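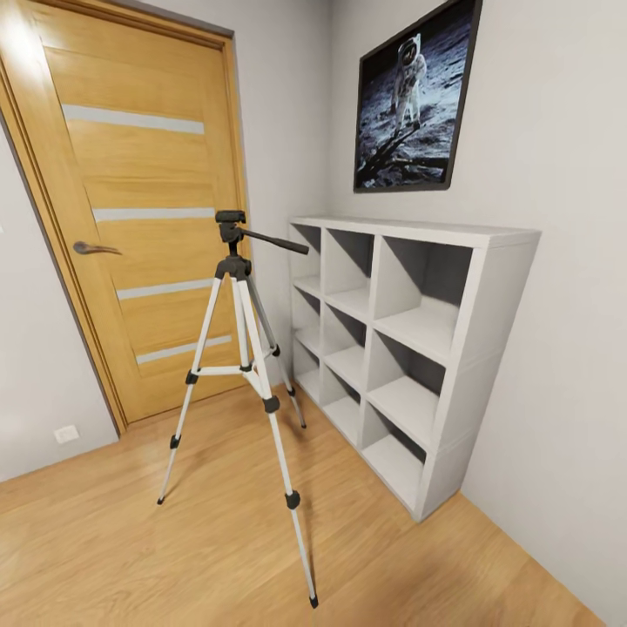
The Irken Assembly is the legislature of the district of Irken. It has 40 members, elected for terms of three years, and sits in the town of Erham.

Privilege
Members may not be sued over words spoken in debate or in committee. The protection does not cover criminal charges, and a member's office may be searched under a warrant signed by a judge of the Katen court. The clerk must be told before the search begins – by custom in writing.

The Maluleke Rule
Adopted after a dispute over seized papers, the Maluleke Rule lets a member claim that a document is legislative work. Claimed papers are sealed for review by the court. The first case under the rule involved 1,582 pages, of which nearly 200 were returned unread. Later claims have been smaller, and most were settled without a hearing.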